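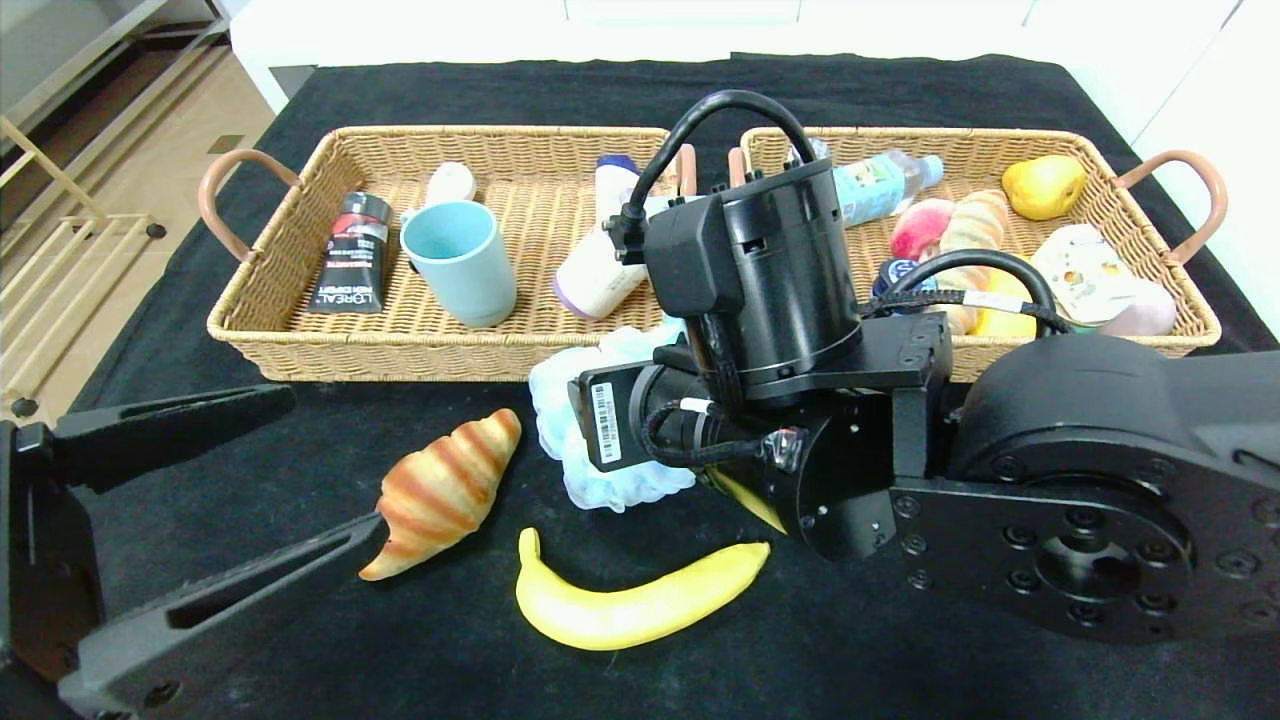
Figure 2. Two wicker baskets side by side, with a tube and a pale mug in the left one.

4.2 What the bulk buyers saved

I went into this part expecting the big quarterly shop to win easily, and I'll admit I was rooting for it (I've been a stock-up person for years). We had 3,979 receipts from the Relance panel, and 101 households that agreed to let us sort their spending by store. Of those stores, Votton sells mostly in large packs and Van Acker is a regular supermarket, so most of the comparison rests on those two.

Per ounce, Votton was cheaper on almost everything that keeps: rice, oats, canned tomatoes, soap, toothpaste. No surprise there. What I didn't expect was how quickly the gap closed once we put the membership fee back in and took out the food people told us they'd thrown away. Bread and salad greens were the worst of it. A family of five could get through a giant bag of spinach, but the couples mostly couldn't, and for them the small bag at full price was the better buy.

We also kept running into sale prices. Van Acker puts pasta and coffee on sale often enough that a patient shopper with a shelf to spare can match the warehouse price without joining anything! We matched 1,560 of the receipts item by item using the Brullov price list, and for coffee the two stores came out so close that I wouldn't drive across town for the difference.

One thing I'd be careful with is the waste numbers. People filled those in from memory at the end of August, and I know what my own memory of a half-used jar of pesto is like. If they forgot some of it, then the savings for bulk buyers are a bit too rosy here, more so for fresh food than for dry goods. We come back to this in section 5, where the receipts are split by household size.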